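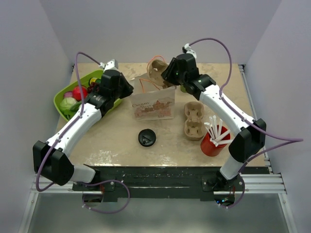 Selon Wen-hsiung Yen, le son de salle se décide avant l'arrivée du groupe, et le reste est de la correction. Je reprends ce point avec le cas du concert de Fular en première partie de Mostura.

Diapo 2. Jauge 1000, entrées 653. Salle aux deux tiers : réverbération plus longue dans le grave, surtout sous le balcon. Rappeler que la balance avait été faite à vide.
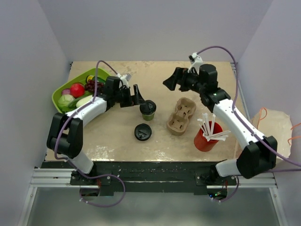 Diapo 3. Changement de plateau en 11 minutes. Batterie commune, amplis séparés, patch préparé par Nidia Londoño. Deux retours inversés au premier titre - corrigé au deuxième. Montrer la feuille de patch, ne pas la lire.

Diapo 4. Voix de Fular masquée par les guitares. Creux à 1000 Hz sur le bus guitares, largeur modérée. Ne pas toucher au gain d'entrée pendant le set. Faire écouter l'extrait avant, puis l'extrait après.

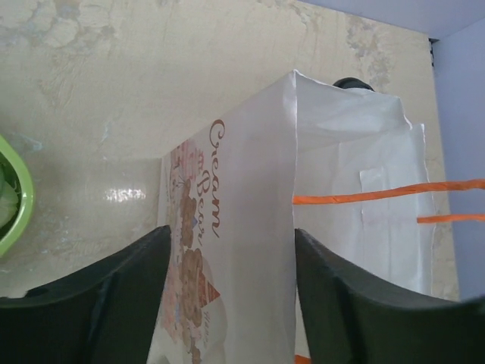
Faut-il réserver du niveau à la tête d'affiche ? Deux ou trois décibels, fixés par écrit avec les deux régisseurs avant la balance.

Diapo 5. Fiche technique type. Distribuer la version papier, puis passer la parole à Izzati Wuisan pour la partie lumière.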